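Paint depth readings before a respray claim: what counts as original?

Category: Cars and Motoring > Bodywork and Paint > Stone chips, scratches, resprays
Posted 17 November 2018 by Leitão
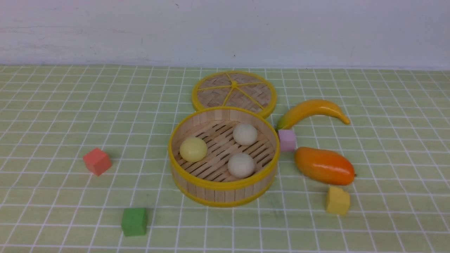

Background and readings

I have a nine-year-old hatchback in solid red, bought used. Another driver scraped the nearside rear door and quarter panel in a car park and left their details. Their insurer accepts liability. The assessor they sent has come back saying the quarter panel had already been repaired before the scrape, and that they will only pay for a partial repair on that panel because of "pre-existing filler".

I have no record of an earlier repair. The seller gave me the service book and a folder of receipts, none of them for bodywork.

I borrowed a paint depth gauge (the type that works on steel and aluminium) and took readings on every panel. All figures are in microns.

Bonnet: 105 to 118
Roof: 98 to 110
Front wings: 102 to 121
Front doors: 110 to 124
Offside rear door: 108 to 119
Nearside rear door, away from the scrape: 112 to 126
Offside quarter: 104 to 122
Nearside quarter, upper half: 115 to 130
Nearside quarter, lower half behind the wheel: 240 to 290, with one spot at 2,405

The one high spot is small, low down, a hand's width behind the wheel arch lip. I repeated it several times and the gauge gave the same number or very close to it. The scrape itself is on the upper half of the panel, well clear of that area.

What I would like to know:

- Is 240 to 290 a respray, or could the factory have put it on that thick?
- Does the high spot prove filler, or could the gauge be wrong?
- If there is an old repair on the lower half, can the insurer reduce what they pay for damage to the upper half?
- Should I get my own report, and if so what should be in it?

The gauge was zeroed on the plate supplied with it. The car was clean. I have not touched the scrape.

3 replies

Posted by Wulisdale

I did bodyshop estimating for a good few years and now do inspections for a living. I will go through your points in order.

Factory finish on most mass-produced cars falls between 80 and 150 microns. Your roof, bonnet, wings and doors are all well within that and close to one another, so you can treat them as original. A second full coat over the factory one normally adds 80 to 150 more. A reading of 240 to 290 is therefore consistent with one respray over sound original paint. There is one complication. The lower parts of quarter panels and sills often have a stone chip coating under the colour, and on some models that coating alone takes the reading past 250. You have a simple check available. You give one figure for the whole of the offside quarter. Go back and take readings on the offside lower half, at the same height and the same distance behind the wheel. If the offside lower half reads 240 or more, it is factory coating and there is no respray. If it reads 120, the nearside has been painted.

The high spot is a different matter. Anything over 1,000 microns on a steel panel is filler for all practical purposes. Paint does not build to that thickness without cracking. False high readings do occur, and the usual causes are:

- the probe held at an angle to the panel
- a tight curve or a swage line under the probe
- wax, polish residue or a lump of tar
- measuring over an edge, a seam sealer bead or a plastic insert
- low battery on the cheaper gauges

You say the result repeats, so angle and battery are less likely. Clean the spot with panel wipe and take a grid of readings over it, one every centimetre. Filler feathers out, so the numbers will fall gradually towards the edges. Seam sealer and tar stop abruptly. Write the grid down on paper with a sketch of the panel.

As to payment, the principle is that the other party's insurer has to put you back in the position you were in before the accident. An old repair that was sound, level and properly painted does not reduce the cost of repairing new damage somewhere else on the panel. The bodyshop has to repair the scrape, prime it, and lacquer the panel to a sensible break point. The amount of labour for that is the same whether or not there is filler low down behind the wheel. A reduction, usually called betterment, would be arguable if the old repair was failing (bubbling, cracking, sinking, rust coming through) and the new work would put it right as a side effect. You do not mention any of that. If the lower area is sound, say so in writing and include close photographs.

Ask the assessor for three things:

1. Their own readings, with positions marked.
2. The make and model of the gauge and when it was last checked.
3. The method they have costed, line by line, showing which operations have been removed or reduced.

In my experience the third is where the argument is settled. If they cannot point to an operation that was needed only on account of the old filler, there is nothing to deduct.

Posted by Hinis

Had nearly the same thing on a van. They said filler, I said prove it, they paid. Took until April. Don't sign anything that says full and final until you've got the number you want.

Also a magnet in a thin cloth will tell you about filler quicker than any gauge. If it drops off, it's filler.

Posted by Flisteo

A few additions and one correction to the above.

The magnet test works only as a rough check. A weak magnet will slide over 500 microns of paint and a strong one will hold through 2 mm of filler, so the result depends on the magnet. It is no use in a dispute. Keep to the gauge.

On the gauge. Zeroing on the supplied plate is the first step only. You should also measure the plastic shims that come in the case, laid on the bare plate, and record what the gauge says against the printed thickness. If the shim is marked 250 and the gauge reads between 243 and 257, it is accurate enough. Put those results at the top of your sheet. An assessor will give more weight to a set of readings that begins with a calibration check. Temperature also matters: leave the gauge in the car or garage until it is at the same temperature as the panel before zeroing.

Number of readings. One range per panel is thin. For a quarter panel I would take 37 readings on a fixed pattern: 12 along the top, 12 along the middle, 12 along the bottom, and one on the inside of the door shut. The door shut reading is worth having. Shuts are sprayed once at the factory, are rarely repainted in a local repair, and usually read lower than the outside. A normal reading in the shut with a high reading on the skin points to localised outside work and not a replaced panel.

Things to look for with the eye, none of which need equipment:

- overspray on the wheel arch liner, the tow eye cover or the bumper bracket
- a hard tape line just inside the arch lip or along the door shut
- sanding marks visible through the lacquer under a torch held low to the panel
- a difference in orange peel texture between nearside and offside
- a slight change of shade where the colour was blended (solid reds show this readily as they age)

If none of these is present and the grid still shows a gradual slope up to 2,405, you have an old, small, competent repair. It may predate the previous owner. It does not mean the seller hid anything, and small repairs paid for in cash leave no receipt.

Independent report. It should state the vehicle and mileage, the instrument and its check readings, a marked diagram, photographs with a ruler in shot, the condition of the old repair, the extent of the new damage, and a costed method for the new damage only. It should say in plain words whether the two areas overlap. Yours do not, from what you describe. Ask for the distance between them to be measured and written down.

Before paying for a report, write to the insurer, say that you intend to get one, and ask whether they will meet the fee if it supports your position. Some agree. If they refuse, keep the invoice and add it to the claim as an expense. You can also go through your own insurer if you have comprehensive cover and let them recover the money, but you may have to pay the excess up front and claim it back.

Do not polish the scrape or try touch-up paint on it. Leave the panel as it is until the figures are agreed, and photograph it again in daylight with the date written on a card.

Comment from Leitão

Thank you. I have now done the offside lower half. It reads 116 to 128, so the factory coating explanation is out and the nearside has been painted at some point. After panel wipe the high spot came down very slightly, and the numbers slope off over four or five centimetres in every direction. No bubbling, no cracks, no rust inside the arch as far as I can see with a torch. There is a faint tape line inside the lip.

The shim check came out three microns high on the 250 shim. I have asked the assessor for the readings and the line by line costing, and will put the reply here when it arrives.

Comment from Wulisdale

A slope over that distance is filler over a small dent. Sound repair, separate area. Put exactly those observations in your letter and leave out any opinion about who did it.

Related in Bodywork and Paint

Can lacquer peel be repaired without painting the whole bonnet?
Bodyshop wants to blend into the next door, is this normal?
Choosing a paint depth gauge for occasional use
Plastic bumper scuffed to the primer, repair or replace?
Insurer's approved repairer or my own choice?
Rust bubbles on the rear arch, how far back to cut
Shade mismatch on solid red after a door respray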